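How to sort building bricks without losing a whole afternoon

I put this off for most of July, and then one morning I tipped out a tub and just got on with it. You don't need much - a clear table, a tray with a few compartments and maybe a cup of coffee. Ours is a plain white tray with three sections and tall walls, and I like the tall walls because I'm clumsy and I knock things.

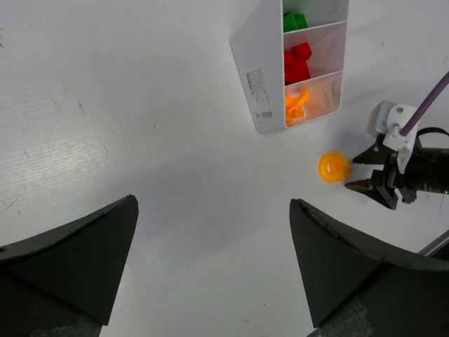

Clulness Family Makers Club

Start with the table. A white top is great for this, even a scuffed one, because small bright pieces show right up. Put the tray toward the back so your hands have room in front of it.

Next, pick your colors. I go by color first and shape second (Agnese Raudsepp in our club does it the other way and we have agreed to stop discussing it!). Drop one block into each compartment as a marker so you remember what goes where. Green went in the top one for me.

Now pull out one color at a time and make a little pile on the table. Don't put it in the tray yet. Yellow is a good one to practice on, with the arches and curved bits mixed in with the regular studded bricks. 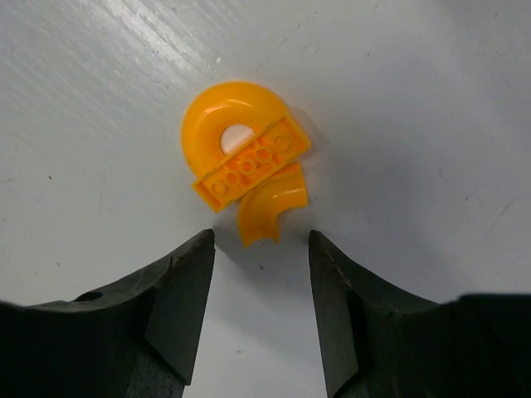

Yellow pieces in a pile: an arch, a brick with studs and a small curved one.

Spread the pile out flat and check under the bigger pieces. Long bricks love to lie across the curved ones and hide them. Then move the straight bricks over first, and the curves after that.

If a color fills its section, bag the extras and write the color on the bag. I do 70 pieces to a bag, and 2 bags fit in a shoebox with the lid on. Wipe the table down before you start the next color.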